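Porlow Bags: a demonstration set for handling thin plastic

README, last touched Wed 31 December

What you get

Porlow Bags is 259 demonstrations of a person doing small, irritating things to plastic bags with a hand-held gripper. No robot was driven during recording. You hold the gripper, you do the job, and the wrist camera and pose log come along for the ride. The policy gets to be embarrassed later.

The tasks are opening a bag, flattening a bag, taking something out of a bag and moving a bag with something still in it. We left out knots. We tried knots in March and would like to talk about something else.

Why bags

Our earlier set, Stonatach, was all blocks and cups, and models trained on it became very good at blocks and cups. Then somebody at the Ikthorpe bench handed one a bread bag. Clear film has no fixed shape, it lets you see the table through itself, and it throws highlights wherever it likes. Depth estimates on it are best read as fiction. Printed lettering gives a tracker something to hold on to until the bag folds, at which point the lettering turns into something else.

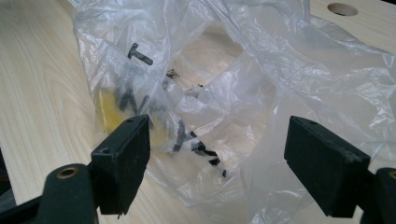 Grasp labels are therefore generous. We mark a grasp as good if the fingers close on film and the film comes along when the hand moves. We do not ask which layer was caught. If the task was to open the bag and both layers were caught, the episode is still in here, tagged "both_layers", and there are more of those than I'd like.

Folders

episodes/ has one folder per demonstration, with video, gripper width and hand pose.
labels/ has task name, start and end of each grasp, and the tags.
rejects/ has the ones where tracking was lost. Use at your own risk, or for a laugh.

Episodes run to nearly 600 steps. Anything past that was trimmed, usually from the end, where the demonstrator tends to be putting the bag back and sighing. The audio was removed, so you'll have to take my word for the sighing.

Known problems

Gripper width is unreliable when closed on a single layer. The reading is the same as closed on nothing.
Pose drifts if a bag covers most of the view. Check the "low_features" tag before you train.
There are only 2 demonstrators, and both are right-handed.
The loader skips the first episode if you ask for shuffled order. Set shuffle after loading. Hamdy, our replay tool, does not have this bug; it has others.

Contact

Tyson Després looks after the labels. Please send the episode number with any complaint.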